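**Is the Letalero pick-and-place track worth entering?** (Student Robotics > Competitions)

### mudflap77

Our club has to decide this week between Letalero and building our own line follower again. The Letalero page says teams finish with "autonomous object handling." I've watched two of their demo nights and both times a kid was standing there with a tablet nudging the arm between picks. So what are we paying for?

### gearlash

Which entry are you looking at? The beginner one lets you teach points by hand. The open one doesn't, at least on paper.

### mudflap77

Open. Our share of the cost is $2867, and that's before travel.

### northbench

I'm in the Flirnesier group (college lab, we entered last May). I'd say do it, but go in knowing most of your hours go to the gripper. We spent five weeks getting it to pick up a small container and put it back down without knocking it over. I still think we learned more from that than from two years of line followers.

> kid was standing there with a tablet

That's allowed in practice runs, by the way. Not in scoring.

### gearlash

Five weeks for one container is kind of my problem with it. You moved the same thing from the same spot to the same spot. Change the table height and then tell me it's autonomous.

### northbench

We did change the spot. The height no, fair enough. Clikarar (the planning software they make you use) wants you to redo the whole calibration for that and we ran out of time.

### mudflap77

See, that bugs me. What was your success rate? I don't mean the good afternoon, I mean all the tries.

### northbench

We didn't log all of them. We should have.

### oldsolder

Judge from two seasons here. Gearlash is being a bit hard on them, teaching fixed points is how plenty of real cells run. But mudflap, you're right to ask for the log. I've sat through up to 2 hours of slides from teams who couldn't tell me how often the thing dropped its part. If you enter, start a plain notebook on day one and write down the misses.

I'd also ask where you'll work. A line follower fits on a classroom floor. An arm needs a room that stays set up.

### northbench

Yeah, space matters. Ours is in the Alipour building and it's a full-size arm next to a work table that never gets cleared. The container is the one in the gripper, leaning a little, so judge for yourselves. I put a green cloth up behind the table as a background. 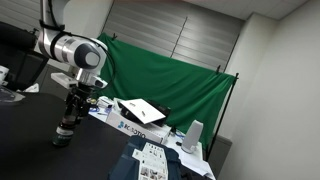

### gearlash

The lean is what I'd be asking about. Did you score it as a good grip?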